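Why Is Chocolate Brown?

Chocolate starts out as seeds. The seeds grow inside big pods on the cacao tree, which likes hot, rainy places. A fresh seed is covered in sweet white pulp and doesn't taste like chocolate at all. It tastes bitter.

Farmers cut the pods open and pile up the seeds for several days. Tiny living things called yeast and bacteria feed on the pulp, and the pile heats up. Inside, the seeds begin to turn brown. Next they are dried and then roasted, which makes them darker.

The roasted seeds are ground into a thick paste. Add sugar and you have dark chocolate. Add milk too and the color gets lighter.

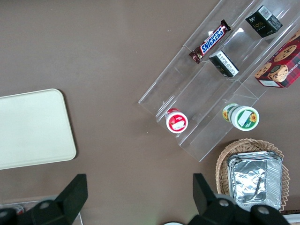

A Snickers bar in its dark brown wrapper.

White chocolate has only the fat from the seed, called cocoa butter. The brown part is left out.

Words to know
Pod: a case that holds seeds
Roast: to cook with dry heat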